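We use cookies to remember your reading preferences. Accept | Manage
5 min read

The year I stopped buying pens

I bought my first fountain pen in June, on a wet afternoon in Bonham, and I blame the shop window entirely. It was a dark green Peltonen with a fine nib, priced at 48 dollars, and I had never spent more than two on anything that writes. I walked past it twice (fine, three times) and then I was inside asking to try it, and that was that.

If you've only ever used ballpoints, the first thing you notice is how little you have to press. My hand used to ache after a page of notes. With the Peltonen I wrote four pages to my aunt that same night, mostly gossip, and only stopped when the ink ran out. Then I had to learn how to refill it, and my kitchen sink was blue for a week!

Paper was the next surprise. The cheap pads I'd been using for years soaked up ink like a paper towel, and every letter grew a little fuzzy beard. So I tried a Jikton notebook, smooth and cream colored, and suddenly my handwriting looked like it belonged to somebody with a plan for their life. It doesn't, quite. My lowercase r still gets taken for a v, and my grocery lists are a mystery even to me.
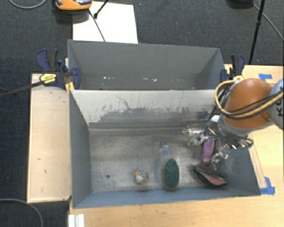
Remo Zaugg thinks I've got the order wrong, and that people should spend on paper first and worry about the pen later. Give him a good sheet and a five-dollar pen, he says, and he'll be happy all winter. I tried it his way for a month. He has a point, though I missed my green pen badly and went back to it on a Sunday with no shame at all.

What I didn't expect was the mail. I wrote to Esko Leinonen, an old roommate I'd lost touch with when he moved out to Trevasden, and he wrote back on lined paper torn out of a school notebook, in pencil, with half the page about his tomatoes. I've read it more often than any email he ever sent me. We're on our eleventh letter now and we still haven't talked on the phone.

As for ink, I own four bottles and use one. It's a plain blue-black that dries quickly, so I don't drag my sleeve through it (I'm left-handed, so this matters a lot). The purple seemed like a great idea in the store. If you want it, write to me and I'll mail it over, well wrapped.

Contact us | © 2023 | Back to top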